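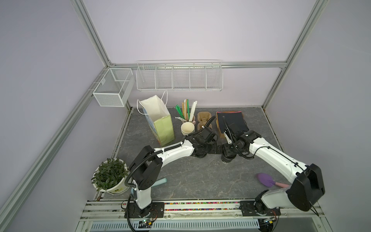

February, Cell 2, Flultura packing task

Spent the morning on Studel's draft handling rules for the two-arm cell. Went through clause 3 (reach into open containers) with the paper bag and the pulp carriers. Current wording:

3.1 Fingers open before the tips cross the rim.
3.2 Only one arm inside the bag volume at a time. The other holds outside the keep-out zone.
3.3 No lateral move while any part of the gripper is below the rim.

3.2 is fine as written. 3.3 needs a tolerance — the wrist corrects slightly on approach and the log flags every correction as a violation.

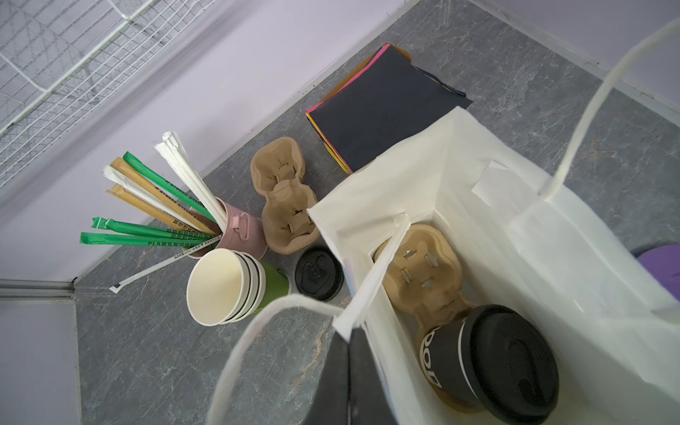 Drevomano disagrees: a tolerance in 3.3 will be used up by whoever writes the next task, so fix the approach path and leave the rule alone. Fair point. Logged as open.

Clause 4, alignment before grasp. Carrier upright, long axis vertical, fingers spread. Stop and confirm the wrist view before closing.

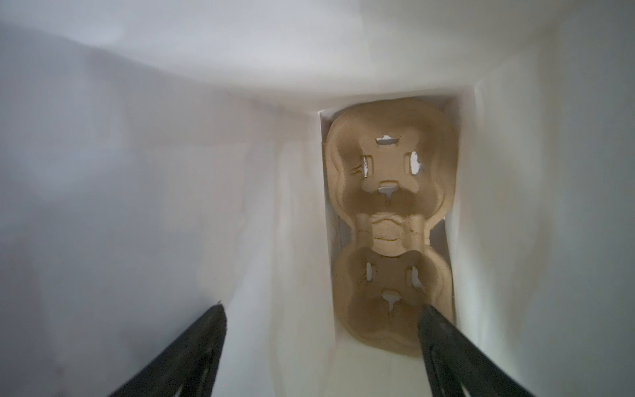
Wrist view, carrier in white enclosure, fingers open.

Handles are the gap in the draft. Nothing in it covers rope loops, and a loop can sit inside the finger path with every other check passing.

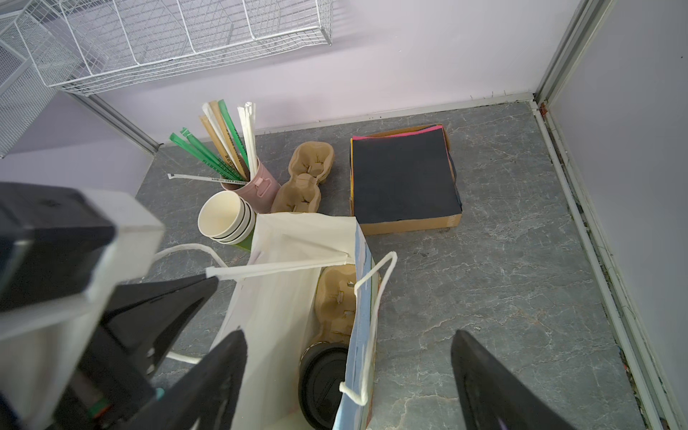
Proposed 3.4: locate both handles before entry, abort if either crosses the path. Sent to Mac an tSaoi for review with log 304 attached. Speed limit below the rim still to be set.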